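Colour in rented rooms: my notes for the Thursday night talk

(Slow down. You always race the first five minutes. Water is on the left.)

Evening, everyone. Can you hear me up the back? Good. I'm Tarek Badawi, I've been painting the insides of other people's houses for longer than I'd like to say, and tonight I'm going to talk about colour in rented rooms, mostly the strong stuff, and how to live with it or get out from under it without losing your bond.

Quick show of hands. Who's renting at the moment? And who has at least one wall they can't stand? (Wait for the laugh, there's always a laugh.) Right, keep that wall in mind, we're coming back to it.

I'll start with my own place in Civthorpe, the first flat I ever had to myself. Every room was magnolia, and I mean every room, the inside of the linen cupboard, the back of the toilet door, the lot. I asked the agent if I could paint the bedroom and she said yes so quickly that I should have been suspicious. So off I went and bought a very dark green, and I started at seven at night under a single bulb, thinking I was terribly clever. By morning it looked like the inside of an old boot. I lived with it for 12 months because I was too proud to tell anyone.

What went wrong was the light. That bedroom faced the neighbour's fence and got maybe an hour of proper sun. I'd picked the green in a shop, off a card the size of a biscuit, and then judged it at night. So if you write one thing down tonight, make it this: paint a big sample, on a bit of board, and move it around the room for a few days. Prop it in the corner. Put it next to the window. Have a look over breakfast and have another look when you get home from work. A corner will always surprise you, because the two walls throw their colour at each other and both of them shift a bit.

(Next slide. Give them a second with it.)

Now, orange. I love orange, and I know I'm in the minority!

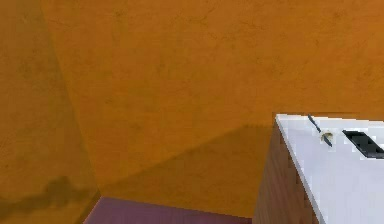
Slide 9: Same colour family, two walls. The left one reads duller.

So that's a render, there's a lot of orange in it and you can see what the corner does. The back wall has those faint blotches through it, the left one looks a bit muddier, and there's a dark band of shadow across the lower part of the back wall. Go home and look at your own corners, you'll find the same sort of business going on, and you've probably been blaming the paint.

The orange job I always get asked about was a terrace in Prinderthorpe. Three housemates, one lounge room, and the landlord was happy for them to do what they liked so long as it went back to white at the end. They wanted something warm because the place was freezing from May onwards (no heating to speak of, and a gap under the back door you could post a sandwich through). We went with a burnt orange, nice and flat, and it was gorgeous for two years. Then they moved out, and that's the part of the story I really want to tell you.

Going back to white over orange is a pain. Two coats of cheap ceiling white will not do it. It goes a sort of sad apricot and the agent will spot it from the street. They tried it themselves first, bless them, and rang me on the second weekend. You want a decent stain-blocking primer, and you want to let it dry for as long as the tin says, and then two coats of whatever you're finishing in. All up that lounge room cost them $760, split three ways, and $227 of that was product. Still less than the agent's painter had quoted.

(If someone asks who the agent was, do not answer.)

While we're on money, get your permission in writing. An email is fine. Put the colour name in it, put the room in it, and say what you've agreed about changing it back. I had a customer over at Dalisay Court who'd been told "yeah, no worries" on the phone, and then the property changed managers and all of a sudden there were plenty of worries.

Flat paint or low sheen? I get this one every time. Flat hides a dodgy wall beautifully, every dent and old patch just melts away, but it marks if you so much as lean on it. Low sheen wipes down, and it'll also show you every lump the last bloke left behind. In a hallway, or with kids, I'd go low sheen and fix the lumps first. In a bedroom, go flat and keep the leftover paint in a labelled jar for touch-ups.

If you can't paint at all, there's still heaps you can do. Change the globes, for a start. A warmer globe will take the chill off a grey wall for a few dollars. Hang a big piece of fabric. My sister's place in Mukero has a mustard wall she isn't allowed to touch, so she's put a navy blanket over most of it, and now the mustard around the edge looks like she chose it.

And back to that wall of yours, the one you can't stand. Before you do anything, shift the furniture and live with it for a week. Try the lamp on the other side. I reckon half the calls I get would sort themselves out with a lamp.

(Check the clock. If it's past eight, skip the bit about skirting boards.)

Skirting boards, very quickly. Wash them before you paint them. Sugar soap, rinse, let them dry, light sand. I once counted 34 brush hairs in a single length of skirting that someone had done the night before an inspection. Buy a good brush and wash that as well.

Okay, I've got sample boards on the table by the door. Pick them up, take them over to the window, hold them under the lights, be as rough as you like. Questions? Yes, you in the scarf.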